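How to Get a Folding Station Ready When You Share the Work With a Robot Arm

I've worked the towel side of the laundry at Sellureo's Ruldale site for 9 years, and since June I've done it alongside an arm we call Ji. People from our other sites keep asking how we set up a shift, so I finally wrote it down. It's easier than you'd think, and most of it is plain old laundry sense!

Start with the table. Ours has a green cloth cover and I smooth it flat with both hands before I switch anything on. A wrinkle in the cover can end up pinched along with the towel, and then you get to start over.

Next, lay out one towel. Just one - I know you want to stack them, I did too. Turn it so you can see the woven border band, and leave a bit of a raised fold for the fingers to close on.
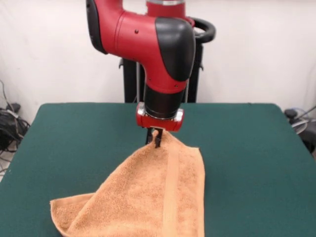
Open the Jokodetti program on your screen, pick the towel size, and set the speed to 15 for your first week. I run at 21 now, but I wouldn't hand that to somebody new. Then step back and let the first fold happen before you decide anything is wrong. My instinct was to reach in and fix every corner (don't, please, hit pause first).

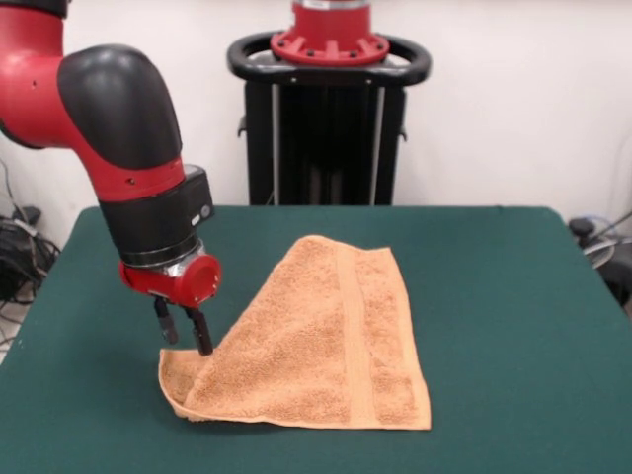 If a corner lands crooked, pause, pull the towel flat again and rerun the step. After three bad tries I fold that one by hand and move on. Thick terry is the worst for this, hotel hand towels are a breeze.

Now the people part, which is what everybody really wants to know. My wrists feel a lot better. I do miss folding across from someone and talking the whole shift, and we had to ask for that back - two of us now overlap for the 8 a.m. start. The job has more checking and sorting in it, so ask for training time before the arm arrives, and get it on the schedule.
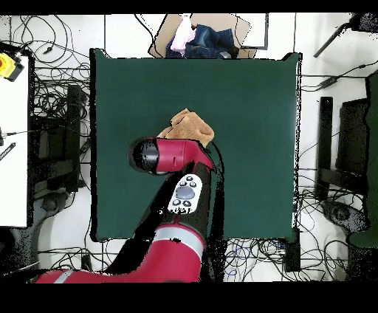 Last thing at night, send the arm to its rest position, take the towel off the table and write your crooked corners in the log. Jot down the towel type too, or the morning crew will come find you.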